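Neltolari Supper Project: progress report, second quarter

Friday, August 14, 2026

Hello all at the Gater Fund,

I know the form asks for bullet points under each heading, but I tried it that way and it read like a shopping list, so I'm writing you a letter again like last time. The budget sheet is attached separately and I've kept the same row numbers as before so you can lay the two side by side.

The main thing to say is that the suppers are running and people are coming. We started on a trial footing in March with soup and bread and a rather nervous cook (me), and we've gone on every week since apart from the two when the boiler was out. We've now served 111 suppers in this quarter alone! That's well up on what I put in the application, where I think I was being cautious on purpose.

Who comes? Mostly people from the streets behind the hall, a lot of them living on their own, plus a handful of parents with small children who turn up dead on opening time and are gone before the pudding. I hadn't planned for children at all. We had to buy plastic beakers and a second high chair out of the equipment line, and you'll see that as a small overspend on row 4. I hope that's all right. If it isn't, tell me and I'll move it to the hall's own money.

The food itself has settled down. Kornia, the wholesaler we use for vegetables, have put us on their Thursday round and the prices have stayed put so far, though they did warn me about onions. Marquez, the bakery on the corner, let us have bread at half price if we collect it ourselves after they shut. We tried a fish pie in week five and I won't be doing that again in a hurry, it took all afternoon and half of it came back. The bean stew is what everybody asks for. I've made it so often I could do it asleep.

On equipment, most of your grant went where we said it would: the big cooker, the fridge, the pans, and the tables. The tables took the longest to choose. The old trestles were heavy and pinched your fingers, and we wanted something a person of my age could wipe down in one go.

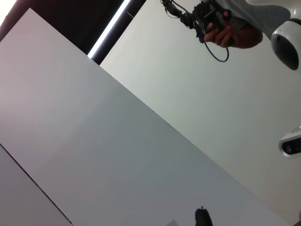

The cooker has been a joy, by the way. Six rings and two ovens, and it lights first time. The fridge is less of a joy. It hums, and twice the door has been left not quite shut overnight, so there's a notice on it now in very large letters. I've had one engineer's visit under the guarantee and he replaced the seal, no charge, so there's nothing in the budget for it.

You asked in your last letter about the cookery sessions. I'll be straight with you, these are behind. I said we'd have run 6 by now and we've done two. The first was lovely (knife skills, everybody chopping away and nattering) and the second was rather thin on the ground as it clashed with a big match on the telly. Then I lost my nerve a bit over the summer with people being away. The plan now is to put them straight before supper instead of on a separate evening, so people only have to come out once. I've asked a few of the regulars and they like the idea, especially if they get to eat what they've made.

I should mention the lift-sharing too, as it was on your list of questions. It's happening, but in a homemade sort of way. There's a sheet by the door, people with a car put down which way they're going, and those who need a ride add themselves underneath. I had wanted something cleverer and spent an evening looking at apps, then gave up. The sheet costs nothing and the whole transport line is untouched. Could we talk about moving some of it across to food? With numbers as they are I'll run short before the year's out, and it's the food that keeps people coming.

Money in: we ask for a pound if you can, in a tin with a lid, no one looking. It brings in some 50 pounds a month, more than I'd guessed, and it pays for the tea, the coffee and the washing-up liquid. I've put it in the sheet as a separate row so it doesn't get muddled with yours.

What's gone badly, apart from the fish pie? The leaflets. I had too many printed, with the old start time on them, and ended up correcting 60 by hand with a biro before I lost patience and had them done again. That's the second printing bill on row 9, and it was my mistake. I check things twice now.

For next quarter I want to get the cookery sessions going properly, keep the suppers weekly right through the dark evenings, and sort out some better heating for the far end of the hall, where people keep their coats on. I'll send you a price for that separately once I've had a second quote.

You'd be very welcome to come and eat with us. Doors open at half past five, and it's bean stew on the first week of every month.

With warm thanks,

Supper organiser, Neltolari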